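The Long Road to a Tidy Living Room

Somewhere in a rented unit outside Ruredthorpe, a machine is learning to pick up after people. It has two arms and no opinion about the mess, which already puts it ahead of my family. I went to see it in April, having been promised a robot that does chores.

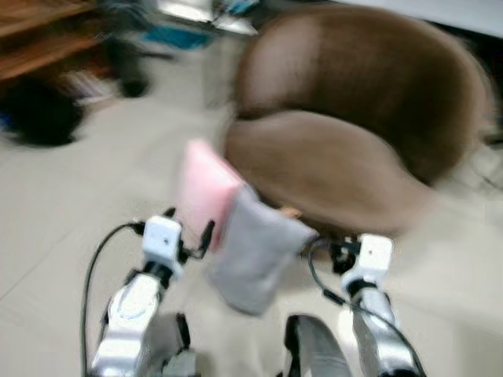
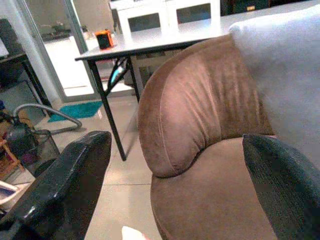
Soft furnishings, hard problem: two arms with a pink object and gray fabric by a brown armchair, top, and a gripper's view of the armchair.

Factories solved picking things up decades ago, provided the things were identical and arrived in the same spot. A home offers neither courtesy. A pillow has no corner you can count on, and a piece of cloth changes shape every time you touch it. People handle all this while talking on the phone. Robots have to think about it, and you can watch them thinking, sometimes for longer than is polite.

The outfit I visited, Atov, builds its practice rooms to look lived in, and keeps score. Its log for the current project, Wavel, ran to 3,333 attempts when I was there, every one a small household job of the kind you would do without remembering it. I asked how many had gone well. I was told it depended what I meant by well, and then we had coffee.

To be fair, I saw some good ones. A towel got folded into something I would have accepted from a ten-year-old. A cup went from a chair to a table and arrived the right way up. I also watched an arm stop a few inches above a sock and stay there until an engineer sighed and pressed a key. The sock was later collected by hand.

Speed is the part the promotional videos skip, usually by playing faster than life. I timed one full tidy of a corner of the room: 59 minutes, two restarts included. Afterward I went home and did my own living room in less than 10, badly, the way it's meant to be done.

Shop floors are in slightly better shape. Malhotra, a parts distributor across the road from Atov, has a single arm packing boxes on the late shift. On a good night it gets through 262 of them. A person there told me she does 400 and still has time to fix the tape dispenser, which the robot can't load. Management likes the arm anyway. It doesn't mind the late shift.

So can you buy one that does the house? You can put your name on a list. For now I'd keep the laundry basket where it is and teach the children to use it, a project with its own disappointing success rate. Atov has asked me back next spring, when they hope to have moved on to bedding. I've offered them a fitted sheet to practice on.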